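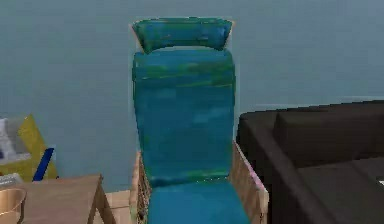 The Cornbridge staff meeting on Friday, August 3, 2018 was mostly about the new delivery robot, and I took the notes again, so you get my version. Josué Coutinho started with the practice rooms in the simulator, where we try out routes before anything rolls onto our floor. We spent a while on the one with the tall teal armchair between the wooden table and the dark sofa. Packing people wanted to know who decides the robot can get past furniture like that. Answer: we do! Two of us from each shift will check the routes and can send any of them back.

Jobs came next, and it got a bit loud. Josué said no hours are being cut before January. After that he couldn't promise, and I've written it down that way because three people asked me to. The robot takes over up to 300 cart trips a week — good news for my knees — but the cart crew would move to the Menon line, and 7 of them haven't been trained on it.

Agreed: Menon training goes on paid time. Wukell will be asked for a quieter beeper.

Not agreed: who answers the robot's alerts at lunch. Packing says maintenance, maintenance says packing.

The Mandodent order was held over. 13 present, plus Josué.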